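Cuaderno taller, dom 18 abril

Chalecos de trabajo Sumitz, revisión antes de mandar a Pletbridge. Regula no viene hoy, le dejo esto apuntado.

Flotabilidad: tanda de espuma nueva, 50 piezas cortadas. Sumergidas en el tanque con la pesa de siempre. Dos se quedan cortas, apartadas con cinta roja. Sospecho de la plancha del borde, la que llegó en enero y estuvo debajo de todo.
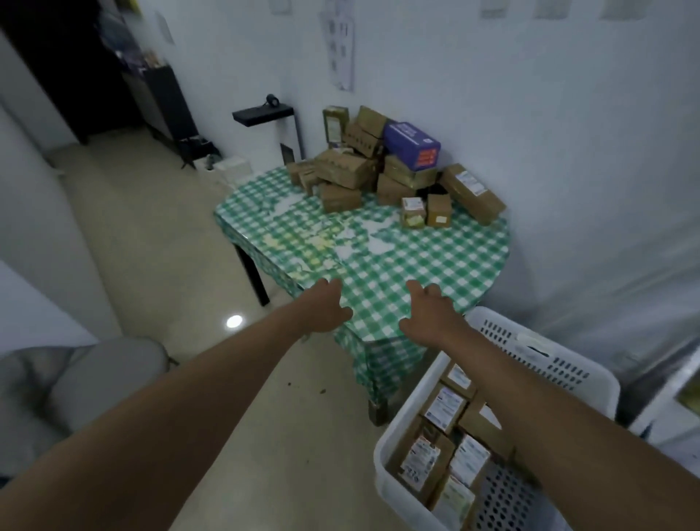 Cincha ignífuga: la de Kang deshilacha en el corte si no se sella enseguida. Con cuchilla caliente bien, con tijera mal. Lorenz propone doblar el extremo y coser en caja, a mí me parece mucho bulto debajo del arnés. Las marcas de corte las hice sobre un mantel de cuadros verdes y blancos, como regla rápida va bastante bien, pero para la cincha de pecho hay que medir con metro, que la tela cede. Corté 32 tramos, faltan los de hombro.

Hebillas: las Virow de inox cierran duro con guante mojado. Probar otra vez con guante de soldador. Ojo con la lengueta, roza el panel delantero al agacharse.

Envíos:
- Pletbridge: todavia sin fecha. Preguntar si quieren los paneles bajos o los normales.
- Devoluciones: mirar siempre la etiqueta antes de abrir, apuntar el código entero. 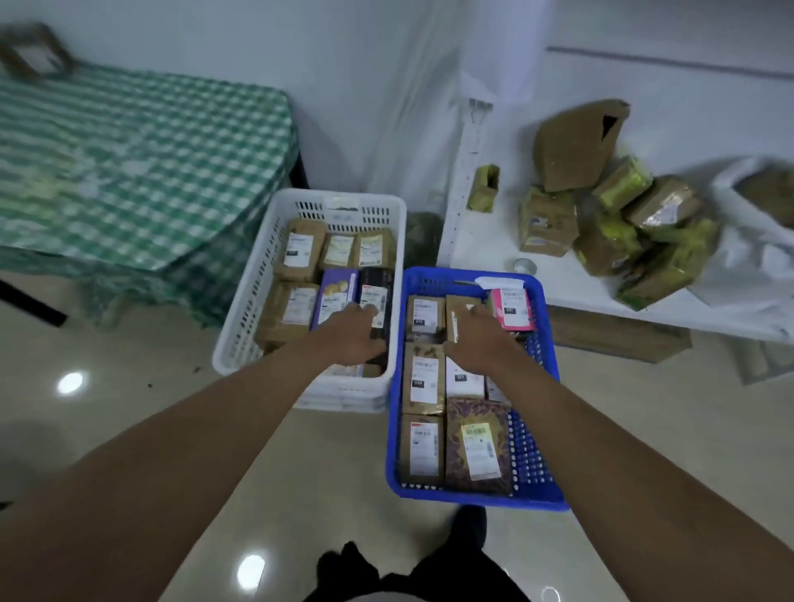 - Tallas grandes: Regula tiene la lista, 386 es el último nº de serie usado.
- Cajas: la solapa arrugada no importa, el cartón blando sí. Si lleva algo escrito a rotulador, copiarlo tal cual.
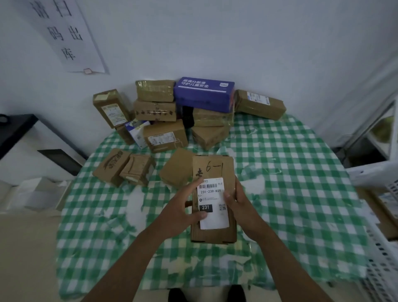
Pendiente lunes
Hilo gordo, pedir 100 m. Afilar cuchilla. Repetir las dos piezas malas con Lorenz delante, que no se lo cree.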